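2/27/20 – bench notes, teardown of the old office towers

Third tower of the batch today. Batch is the ones out of the Garba front office, all same model, all been under desks since forever. Goal is still the same: sort into (a) rebuild for the Levalia reading room, (b) parts, (c) scrap metal. Want the rebuild pile decided before end of next week so Ebuka can order memory in one go and not in dribs and drabs like in December.

Side panel came off ok. One thumbscrew, one regular Phillips that somebody had put in crooked. Thread in the case is a bit chewed, will hold if you don't lean on it. Don't swap screws between cases, the coarse ones go in the panel and the fine ones in the drives and they look the same at arms length. Blue lid = coarse. Clear lid = fine. Please put them back that way.

Blew it out by the back door before bringing it in. Most of the dust was in the front intake and behind the power supply grille, as usual. Held the fan blades still while blowing, last time one spun up and it's been ticking ever since.

Weight as it came off the truck 18 lb on the Hustberg scale. Will weigh again once it's stripped, the scrap guy pays by the pound and sorts steel from boards so we need both numbers.

Processor: cooler off first. Paste was like chalk. Warm the machine up for a few minutes before pulling the cooler if it still boots, the chip comes away a lot nicer. This one doesn't boot so it was wiggle and patience. Chip went in a clamshell, labeled with the case number. Memory out too, all sticks in the antistatic sleeve, same number. Do NOT put loose sticks in the drawer under the label printer. Found two in there on Monday, no idea what they came from.

Where I'd got to when I stopped for lunch: case on its side on the ribbed table, interior up, chip out, memory out, supply still in, drive cage still in, all the cabling still more or less where it was routed. Order from here on is cables, then cage, then supply, then board. I know Ebuka likes to pull the supply first. I find the harness snags on the cage if you do that. We can argue about it.
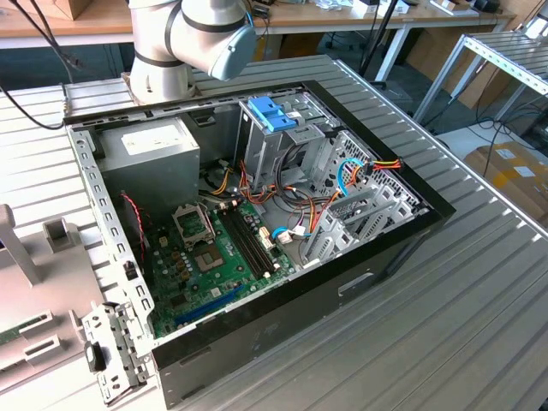
Socket. Leave the retention frame open or closed, whichever, but nothing gets set down on it. I ruined one in the first batch by resting a screwdriver handle on the contacts for maybe two seconds. If the board is going to the rebuild pile it needs a cover over that area before it goes on the shelf. We have some of the black plastic caps left, not many. When they run out use a square of stiff card and low tack tape, NOT the brown tape, brown tape leaves goo.

Look at it with the loupe under the lamp, low angle, turn the case a quarter and look again. Anything dark or bent that catches the light different from its neighbors, write it down with a rough position. Don't try to fix it on the bench. Susier has the fine tweezers and a steadier hand than me.

Memory slots – latches at the ends should move freely and click. Sticky latch gets noted, doesn't fail a board by itself. A missing one does.

Capacitors: eyeball every one for domed tops or crust at the foot. The ones next to the socket run hottest so start there. Two of the Garba machines failed on exactly this. Quicker to check with the cooler gone so do it now and not after the board's back in.

Cables. Data cables out first, grab the plug, not the wire. Some have a little metal tongue you squeeze and some don't, the ones that don't come off too easy and are probably the reason for half the "disk not found" tickets in the log. Coil loosely and into the bin marked DATA. Kinked ones go in the trash, no heroics. Then the power plugs. The orange/yellow/red/black bundle is all part of the supply so it stays with the supply, fold it back on itself and put a twist tie round it. Velcro if we're out of ties. I keep finding bundles stuffed in the box any old how and then it takes longer to untangle than it did to pull.

Drive cage: the blue latch is the release. Push and slide, shouldn't need force. If it needs force there's a screw somewhere you've missed, had that on the first one and nearly cracked the latch. Latches are worth keeping, we're always short. Disks themselves do not go to Levalia under any circumstances, they get logged and go in the locked cabinet for wiping. Serial number in the book, both initials.

Slot covers along the wall: leave them in if the case is a rebuild. Pull and bag if scrap. Sharp edges, gloves. I have the cut to prove it, left thumb, fine now.

Supply – read the label and copy the rating into the sheet before it goes on the tester. Tester needs a new 24 pin lead, the old one is loose and gives you a fail on a good unit if you breathe on it. Wiggle it and run the test twice before you bin anything. Fails go in the crate by the door with red tape on. We do not open supplies. Ever.

Costs so far for my own memory, will go in the proper sheet later:
memory, quoted, whole rebuild pile: 682
left in the bench budget: 200
so obviously that's not happening as is. Either we build fewer, or pool the memory we've already pulled and see what matches. I'd do the second. Somebody needs to sit down with the sleeves and a marker for an afternoon. Ebuka?? you said you wanted a sitting down job.

Count for rebuild pile as of tonight: 4, if this one's board passes. Not confirmed.

Table: the small screws roll into the grooves in the aluminum and then you're fishing with a magnet. Use the tray. The magnetic tray lives on the left hand end and should go back there. Also the case slides a little on the ribs when you push down on anything stiff, I've been putting the thin rubber mat under it. Mat's hanging on the hook by the sink.

To do
- caps for sockets, find out who sells them now
- new lead for the tester
- ask Garba if the power cords are coming or if we supply our own
- return Hustberg scale, it's been teh best part of two months
- relabel DATA bin, the label fell off again
- finish the panel screw, try a slightly longer one

Left the third one half done, don't tidy it, please. Clamshell and sleeve are on the shelf over the lamp with the case number on both.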